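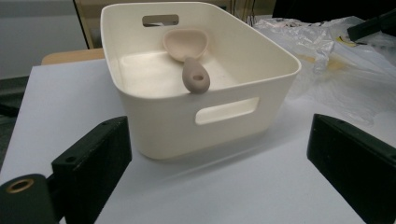

Section 4. Planning and Budgeting for a Gripper Station

4.1 Before you order

Complete these steps before sending a purchase request to the Troltville office. Sizes are in millimeters.

1. List every object the station will handle. Record the widest and narrowest grip point of each one. A spoon is listed by its handle and by its bowl.

2. Compare the list with the finger opening on the data sheet. Allow 20 mm of clearance on each side of the widest item.

3. Measure the table. The Farside base plate needs a clear area 600 mm deep. Bins, bags and spare parts stored on the same surface reduce this figure.

4. Choose the bins. Handle slots and a flared rim change where the fingers can close. Order bins and fingers in the same request so they can be checked together.

NOTE: Utensils may rest with the handle over the rim or flat on the bin floor. Plan for both positions. The second needs longer fingers.

5. Enter the cost of wear parts on line 7 of the form. Finger pads are replaced after 1,000 cycles in the standard plan.

CAUTION: Do not order fingers from the catalog drawing alone. Threaded inserts differ between the April revision and earlier bodies. Check the body label first.

4.2 Budget lines

Body and fingers: one line each.
Bins and test objects: one line, combined.
Table and mounting: separate line, even if the table is already on site.
Reserve: 40 percent of the finger cost for the first year.

Quotes from Plelodville are held until 16th August. After that date, ask for a new quote number.

Send the completed form to Þröstur Hafstein, Equipment Planning. Forms without the object list are returned.

3 comments
Shared 12 times

Related items
Section 5. Mounting the Farside Base Plate
Finger Pad Replacement Schedule
Tennant Table Load Chart
Purchase Request Form, Troltville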